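Can a Cruise Ship Really Be "Green"?

Cruise companies love that word. You will find it in their ads, next to a whale. Before you believe it, it helps to know what a ship does all day, and which questions to ask.
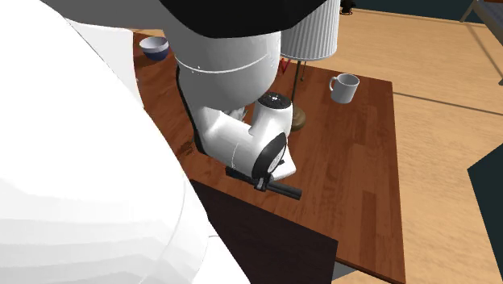
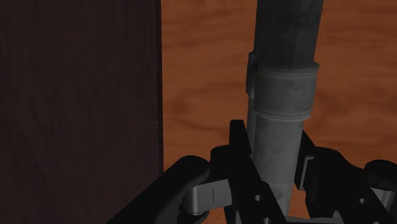

A cruise ship is a floating town, and a town needs power. The lights, ovens, pools and air conditioning all run day and night, even when the ship is parked. Most big ships make that power by burning oil in their engines. The smoke goes up through a funnel. Think of the long gray metal cylinder in the gripper, standing nearly straight up. Now picture a hollow one, tall as a house, with smoke coming out of the top.

Some ships have a machine called a scrubber. It sprays water through the smoke and takes out a lot of the sulfur, a chemical that can make air hard to breathe. Sounds great, right? But ask where the dirty water goes. On many ships it goes into the sea. The air gets cleaner and the water gets dirtier. I would not call that cleaning up.

Other ships can plug in at the dock, like a giant phone charger. Then the engines can be switched off in port. This does help, if the port has a plug and the ship uses it.

Take the little harbor of Haltholm. A ship called the Tresora visits on Tuesdays, and her posters said she was "ready for shore power." Theano Michailidis, who teaches fifth grade there, had her class look into it. The ship did have a socket. Haltholm did not have a plug! In 5 months the Tresora had not been connected once. The posters never said she had been, of course. They said "ready."

Niall Crichton, the harbor manager, told the class a plug may be built someday. They asked him what day. He didn't have one.

Try this with any ad you see. Look for words like "ready," "cleaner" and "up to." Cleaner than what? Up to 80 percent less smoke could mean 80, or it could mean 2. Who measured it, and did the company pay them?

Some ships are better than others, and some crews work hard at it. Ask for the numbers anyway.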